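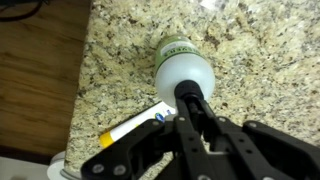

Last week's group asked why a paddler who is clearly quicker between gates can still finish behind someone slower, and whether the answer is simply penalties. Partly, yes. Most of this session goes on the rest of the answer.

Session 4: Pacing and line choice in sprint and slalom paddling

Bring your notes from Session 3, as the stroke terms are not repeated.

1. Two kinds of race

In flatwater sprint the course is straight, the lane is fixed and the water is the same for everyone, apart from wind. Our example is the 200 m race. In slalom the course bends, the water moves at different speeds across its width, and the paddler has to pass through gates in order, some of them upstream. Touching a pole adds two seconds. Missing a gate adds fifty, and a run with a missed gate is not worth analysing for pace.

2. Where the time goes in a sprint

Split the race into start, transition and hold. The start is the first few strokes, when the boat is being lifted from rest and the stroke is short. In the transition the stroke lengthens and the rate settles. The hold is everything after that. Students tend to write about the start because it is easy to see on the bank. Over 200 m the hold is longer, and losses there are harder to spot: the catch gets later, the trunk stops rotating, and the paddler makes up for it with the arms.

A higher rate does not always mean a faster boat. If distance per stroke drops by more than the rate rises, speed falls. Work this through for yourself before the practical.

3. Where the time goes in slalom

Take the Plorneck course, which we use throughout the module. It is 275 m from start beam to finish beam and has 19 gates. The Flerov club paddlers train on it on Tuesday evenings, and their splits are in the shared folder.

Look at the split between gates 8 and 11. There are two common lines into the upstream at 10. The direct line is shorter but brings the boat into the eddy with its nose too low, so the paddler needs a correcting stroke on the way out. The wide line is longer, enters high, and leaves the eddy with the boat already pointing down the course. In the club splits the wide line is usually quicker by gate 11 even though it is slower at gate 10. If you stop the watch at 10 you will draw the wrong conclusion.

This is the point behind the question at the top. Boat speed between gates is only one part of the run. Time is also lost turning, and lost again getting back up to speed after a turn that went badly.

4. Heart rate and effort

Slalom effort is uneven. The Saxena worksheet gives one paddler's trace over a full run. Note that heart rate lags behind effort, so the peak on the trace comes after the hardest section of water and should not be lined up with it.

5. Practical

We meet at the Brinari basin, at the slipway. Work in pairs, one paddling and one timing. Paddle the marked stretch at a stroke rate of 64 per minute, rest fully, then repeat at a rate you choose. Record time and stroke count for each. Wind direction must be written on the sheet.

Buoyancy aids and helmets are worn by everyone on the water.

6. For next week

Read the chapter on eddy lines. Write one side of A4 on the gate 10 problem, with a sketch showing both lines and where you would place the timing points. Bring your practical sheets even if they are incomplete.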